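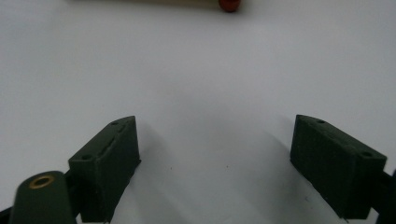
Fidel Maldonado has managed the Alarcón Building for 8 years, and he starts most mornings in the loading dock. That is where he wanted to talk, standing next to the freight elevator with a radio on his belt.

"People think the lobby is the building," he said. "The dock is the building. If a truck is stuck here at seven, a tenant on the top floor hears about it by nine."

The Alarcón is an office tower 348 feet tall, with shops at street level and a public terrace on the roof. On a weekday it holds 2,000 office workers. Maldonado's staff of 63 covers security, cleaning, engineering and the front desk.

The terrace opened last September, after two years of work on the roof. Before that the space held cooling equipment and a locked storage room. Maldonado said the hardest part was moving the equipment one level down while the offices stayed open.

"We did the noisy work on weekends and at night. One tenant, Tramora, has people on the phone until late, so we gave them the schedule a month ahead. They still called me. I would have called me too."

Visitors reach the terrace by a separate elevator from the side entrance on the alley. Office tenants had asked for that, and Maldonado agreed with them. The elevator was rebuilt from an old service car and is slower than the main ones. He gets complaints about the wait on Saturdays.

Wind is the other complaint. The glass wall on the west side is higher than in the first drawings, and Maldonado closes the terrace when the gusts get too strong. The decision is his or the shift engineer's. "We don't argue about it. If the engineer says closed, I tell the front desk and they put the sign out."

The ground floor has changed as well. A bank branch left and the space was split in two. Etau, a coffee shop, took the corner with the windows. The other half went to Vuter, which sells luggage and repairs it in the back.

"The repair counter surprised me," Maldonado said. "Office people bring a bag down at lunch and pick it up on the way home. I had a zipper done there myself."

He came to the job from a hotel, where he ran the night shift. The hours are better now, he said, but the phone is on all the time. In January a pipe froze above the mail room and he drove in at three in the morning. The mail went out the next afternoon.

The next project is the main elevators. Two of the six will be out of service at a time, starting with the pair nearest the front desk. Maldonado has asked the larger tenants to stagger their start times while the work goes on. Most have agreed, and he is still waiting to hear from two floors.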